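July 26, 2023

Dye bench, cold room still out so everything back in the main shed.

Eucalyptus bath no. 6 on the Trallau wool. Leaves are the ones Warrick stripped in March, been hanging in onion bags since. Soaked overnight in rainwater, brought up slow, held just under a simmer. Bath went a decent rusty colour before lunch. Skeins in after that, 53 g each dry. Alum on half, nothing on the other half. Labels are knotted string this time, the paper tags turned to porridge last week.

No-mordant skeins taking up better than expected. Alum ones more yellow, bit flat. Keegan reckons the Waaka bore water was knocking the reds back and I think he's right, rainwater lot is a differnt animal. pH strips are all out of date so can't prove it.
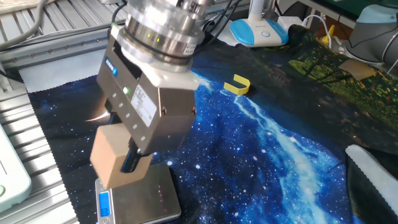

Iron next. Want a proper grey off the same leaves, not the sludgy brown we got in the Eletti samples. Problem last time was me tipping ferrous sulphate in by eye. This time weigh everything: tare the little jar first, wait till the blue display is back on zeros, then spoon. Kitchen scale is fine for leaf and skeins but I don't trust it for the iron, amounts are too small. Make up a stock solution instead and measure by volume. 5 g to the litre, label it, lid ON, top shelf away from the mugs.

Also the iron pot is the iron pot. Found a wooden spoon from it in with the madder gear. Whole madder bath gone dull, 659 mL of it, down the drain. Not naming anyone (Keegan).

Rinse notes: three changes, lukewarm, no wringing. Second rinse still bleeding a fair bit on the alum skeins, might of been too quick cooling them. Leave the next lot in the pot till morning.

Light test: strips taped in the north window, half covered with foil. Check when the Flonine order comes in.

To do
- new pH strips
- ask Warrick if there's more leaf off the same tree, NOT the one by the gate
- wash onion bags
- gas bottle low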